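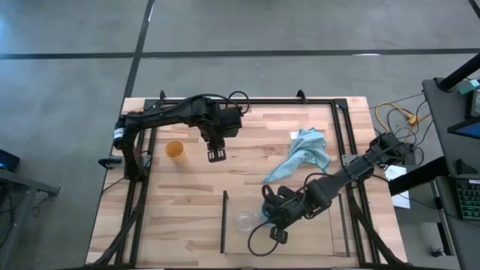 News > Local > Town Hall

Search the site Enter keyword Go

Latau parking app promises shorter trips, but the numbers are thin

Drivers in downtown Latau will have to pay for street parking by phone starting in February, after the town council voted to pull out its 216 coin meters and hand the job to a private operator, Sharifi.

The company says its app will cut the time people spend hunting for a space. The council repeated that claim in a two-page summary given out before the vote. Neither document says how the time was measured, or where.

Asked for the figures, a Sharifi spokesperson pointed to a trial in Toso, where the app has covered the streets near the train station since last spring. The trial took in 14 blocks. Results were drawn from a survey sent to people who had already downloaded the app and chosen to keep it. Drivers who gave up and parked somewhere else were not asked.

The survey had 387 replies. The company would not say how many people it was sent to.

There is also the matter of cost. An hour on Main Street will stay at the same price, at least on paper. Sharifi adds a service fee of 37 cents each time a driver pays, and charges it again if the stay is extended. The council's summary calls this "a small convenience charge." It does not mention that coins, which carry no fee, will no longer be an option on most streets.

People without a smartphone will be able to pay by calling an automated line or at the counter of the Skando hardware store, the only shop signed up so far. The store closes at 6 p.m. Paid parking runs until 8 p.m. A town spokesperson said more shops were expected to join but could not name any.

The town expects to save money by not having to empty and repair the old meters, some of which have been out of order for months. That part is easy to believe. How much of the saving will be left after Sharifi takes its share is harder to say - the contract has been released with the payment section blacked out, and the town says the terms are commercially sensitive.

Several shop owners on Main Street asked at the meeting for a few of the coin meters to be kept through the first year. The council turned that down, saying two systems would confuse drivers. Toso kept both during its own trial and still has coin meters on half the streets covered by the app.

A review is planned after six months. Sharifi will supply the data.

Contact the newsroom | Copyright Latau local news desk. All rights reserved. | Back to top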